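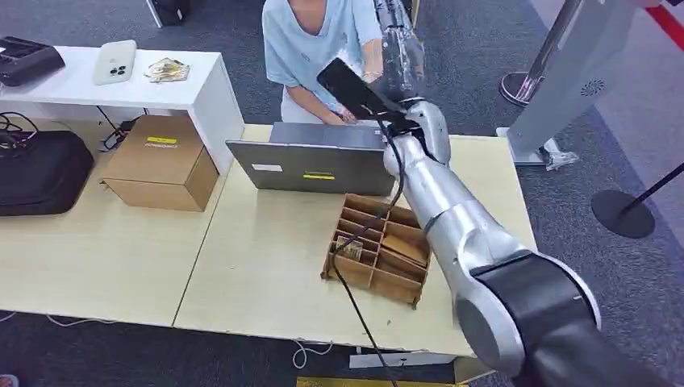

3.2 Letters home from the Ordale boarding houses

We turn now to the letters themselves, and I hope the reader will forgive a slower pace in this section, as the material rewards it. The Ordale collection holds 2147 letters, nearly all of them written by lodgers to family in Majimbun, and they came to us in 11 boxes that had been sorted by whoever packed them and by no rule we could find. Ratih Sumampouw spent most of one April putting them into order by hand, and much of what follows rests on her patient work.

What struck us first was how much the lodgers wrote about food. We had expected wages and weather, and there is plenty of both, but page after page goes to soup, to bread, to the price of eggs and to the landlady's way with cabbage. One young man gives two full sides to a plum cake and then fits the news of his engagement into the margin! Earlier writers on boarding-house life have tended to treat such passages as filler. We would gently disagree. A lodger who complained of thin soup was often telling his mother, in a way that would not frighten her, that money was short.

Figure 4. Letters that mention meals, by house. The Leltier Street house stands well above the others, and the Benov Road house has the fewest.

The gap between the two houses in Figure 4 needs a little care. Leltier Street served meals at a shared table, while the Benov Road lodgers cooked for themselves on a single ring on the landing, and it may simply be that a shared table gives people more to grumble about. We also have 13 letters in which the house is not named - these have been left out of the figure, though we did read them, and with great pleasure.

Replies from Majimbun are a sadder matter, for only 2 survive. Both ask whether the writer is eating properly.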